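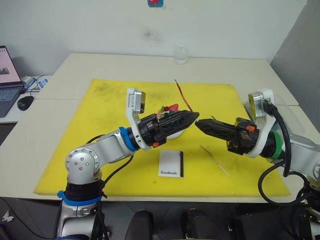
Workshops > Prustia > Open calls

Brikeleo is looking for 3 people to join the build

26th February, by the Brusero shared workshop

Shares 157 | Comments 3

We are a shared workshop in Prustia, and we are looking for people who would like to work with us on Brikeleo, our two-armed table robot. The build is at a good point for new people to enter. The arms are mounted, the grippers open and close when we ask them, and the wrist cameras give a picture. What we need now is many evenings of patient work, and for this we are too few.

It is a call for participants and not a paid job. We want to say it at the start so that no one travels to us with a wrong idea. The workshop covers your membership until the end of July, and also your materials. We can pay back bus or train tickets inside the region if you keep them.

What the work is

Brikeleo does small tasks on a table with two hands. We chose things that people do at home or at a hobby table: to pick up a card, to set something on a plate, to pass a light object from one hand to the other. Each task we first do by guiding the arms ourselves, many times, and we keep the recordings. Until now we have 2922 recordings, of different quality. A part of the work is to look through them and decide which are good enough to learn from. It is slow work and you should like it at least a little.

The rest is mechanical and electrical. The camera brackets must be made again, lighter and with less bending. The cables need a better way along the arms, because now they sometimes pull at the wrist when the elbow turns far. We also want finger tips with more grip for thin and flat objects.
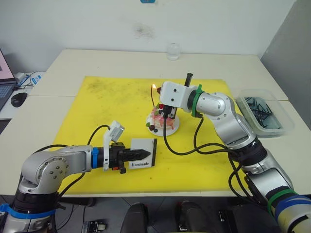 We are looking for one person who will take care of the two-hand tasks in particular. With a single arm you can correct a mistake by going back and trying again. With two arms working at the same time the mistakes are added together, and the object in the middle usually pays for it. Think of the cake task: the left gripper keeps the "Handmade" card upright in its two fingers, and the right one points down and reaches into the top of the cake, with a candle burning right next to its head. There is very little room there and the frosting is soft. You would write down the order of the movements, set the limits for each arm, and stay at the table with a hand near the stop button. If you have decorated cakes before, please mention it, we mean this seriously.

The second place is for somebody who can do mechanical parts. You do not have to be an engineer. You should be able to measure, draw a simple part and make it again when it does not fit. We have a small lathe, a 3D printer and good hand tools.

The third place is for the recordings and the software around them. Some Python is necessary. Experience with robots is welcome but we will not ask for it.

What we expect

You can come two evenings per week, from 18:00 until 21:30, and you tell us in advance when you cannot.

You are 18 or older and you agree to do the safety introduction before you touch the arms. It takes one evening.

You can follow a conversation in English. Most of us are not native speakers, so please do not worry about grammar.

You write notes. The biggest problem in our first year was that things were repaired and the next person did not know how.

What we can offer

You get a key to the workshop after the first month and you may use the machines for your own projects, outside of the Brikeleo evenings. All drawings and code of the build are open, and your name will stand next to the parts that you made. The current version cost us some 435 hours of assembly, and you will receive the full build log, also the pages where we did it wrong.

Where we are

The workshop is in the old Adeleke printing house, on the ground floor, second door from the yard. There is a ramp at the side entrance. Bicycles can stay inside. Parking is difficult – better to come by tram and walk the last part.

How to apply

Please send us a short letter, one page is enough. Tell us which of the places interests you, which evenings are possible for you, and describe one thing that you built or repaired. A picture of it is nice but not required. A formal CV is not needed. You can also put the letter in the Brusero mailbox in the yard.

We answer every letter. After that we invite you for one evening, you see the arms running and you try to guide them yourself. If you come from far away, a video call is possible for the first talk – but the work itself is at the table, and we cannot offer a remote place.

Shares 157 | Comments 3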